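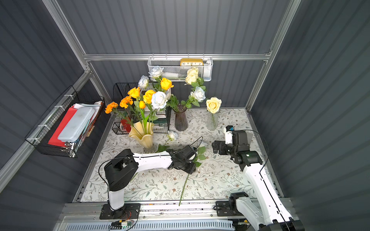 Ticket: Freight quote at checkout wildly wrong for light, bulky orders
Store: Prukby Home and Stem
Raised by: Raimonds Žukauskas
Status: Open (reopened)
Opened: Mon 15 December

Raimonds Žukauskas wrote:

A customer in Ballarat put three stems of artificial magnolia and a wire basket in her cart and was quoted $189 for delivery. The goods came to less than that. She sent us a screenshot, which I've attached, along with the cart contents. I tried the same cart with my own address and got the same figure, so it isn't her browser.

We use the Todau shipping add-on, latest version, connected to the Janjua courier account. Nothing was changed on our side last week. I know everyone says that, but there are two of us with logins and the activity log backs me up.

Before you send me the help page about clearing the cache, I've done it. Twice, in two browsers.

Todau Support (Eva) wrote:

Hi Raimonds, thanks for the detail. Quotes that look too high are nearly always caused by product dimensions entered in the wrong unit. Could you check that your products are set in centimetres and that your store default is also centimetres? If both match, please save the shipping settings again and allow 15 minutes for the rates to refresh.

Raimonds Žukauskas wrote:

Both are in centimetres. I saved the settings again, made a coffee, gave it the full 15 minutes and then some. Still $189.

I'm not convinced by the unit theory anyway. If it were units, every product would be out. A candle or a set of napkins quotes perfectly normally. It only goes wrong when there is something long in the cart, and it goes wrong worse when there are two long things.

Todau Support (Eva) wrote:

That helps. Can you tell me which packing method is selected? It's under Shipping, then Parcels. Also please turn on the debug log and send through the lines for one bad quote.

Raimonds Žukauskas wrote:

Packing method says "Automatic (recommended)". I didn't choose it. It used to say "Stack items", and I have an old screenshot from when we set up the account that shows this.

From the log, one magnolia stem, product size 100 x 12 x 12:

items: 1
parcel: 100 x 12 x 12
result: ok

Same stem, quantity three:

items: 3
parcel: 100 x 100 x 100
result: ok

I don't see what's "ok" about that. It has taken the longest side and made a cube out of it. Three stems go in one long carton with room to spare. Janjua charges on volume, so of course the price goes through the roof.

Todau Support (Eva) wrote:

Thank you, I can see what you mean. The automatic method falls back to a cube when it can't find a matching carton in your carton list. Your list is empty at our end. Was it cleared at some point?

Raimonds Žukauskas wrote:

Not by us. We had four cartons in there. Something removed them, and my money is on the update, given that the packing method changed itself as well. Could someone look into that properly? I'd like it on the ticket even if the answer is "we don't know".

Meanwhile I've typed the four cartons in again and switched back to "Stack items". Three stems and a basket to Ballarat now comes to a sensible amount, close to what we paid for a similar parcel in spring. Single items haven't moved.

Todau Support (Eva) wrote:

Great to hear it's resolved! I'll close this one off.

Raimonds Žukauskas wrote:

Reopening. I have a workaround. We have 900 products in this shop and I've tested six of them. I also have no idea how many people saw a silly delivery price over the weekend and left without writing in.

Please leave it open until I hear:
- whether the update clears the carton list
- whether it will do so again next time
- whether the cube fallback can be switched off, so the checkout shows "contact us for a quote" instead

I've turned off automatic updates until then.

Todau Support (Eva) wrote:

Understood. I've passed the log and your old screenshot to the developers and set this to Open. The fallback can't be switched off from the settings page at present. I've asked about the other two points and will write here when I have an answer.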